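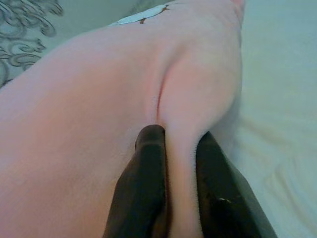

Bed-making, notes for 8/8/23

Mostly for myself, but Lollard people please read the bit about grip before you touch the settings again.

I keep getting asked whether the thing can make a bed yet, and I keep giving a different answer depending on how my morning went. So I'll write down where I think we are. Towels and pillowcases, yes, fairly happily. Thick soft stuff, like the pink piece on the white sheet, is another matter. It bunches up into great round mounds, and the planner still wants to believe in edges and corners. What the fingers do get is a ridge, a nice tight pinch of fabric with a deep crease running up from it, and then the question is what you can do with a ridge. You can drag it, sure. Spreading it flat is a whole other chore – my grandmother did it with one flick of both wrists, and I think of her often in here.

Grip: I went back to the softer close we used in May. The Galanis pads hold fleecy things well enough without squeezing so hard. Please leave it there for now!

The Mindum grasp set is up to 924 labeled pinches on bedding. I'd like 2,000 before we retrain, though I'd settle for less if they were all on padded fabric. Patterned cloth next to plain still confuses the segmentation more than I'd like, so keep mixing them.

Brulorgate wants a demo with a full bed, two pillows and a blanket. I've told them the blanket is the hard part and that a person would be finished before we'd picked a grasp point. They took it kindly.

To do: try grasping nearer the label end, ask about the second arm, wash the gray sheet.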